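Gustora Celebrity Weekly, print subscription
Published by Nostdale 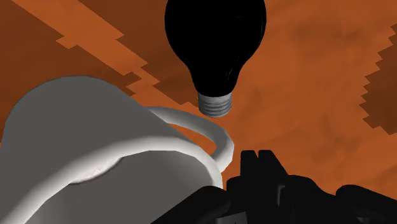
Gustora is a magazine for readers who like to follow the love stories of actors, singers and sport stars, and who prefer paper to the phone. Every issue has 141 pages in full colour, with the couple news in front and the long interviews in the centre.

The favourite section remains "Together or Not", written by Marisol Olvera. She reports only on couples where two separate sources have confirmed the romance. Teodoro Magaña writes the page on weddings and break-ups, including this season the whole story of the Jalwood engagement.

What you receive
12 issues, delivered to your letterbox
Pull-out poster in the February issue
Access to the crossword archive

Format: stapled, glossy cover
Language: English
Delivery: allow around 5 working days after printing

Gift subscriptions can be ordered with a card in the name of the person who gives. If you change your address, please inform us before the next issue is printed. Back issues are sold separately, as long as we have them in stock.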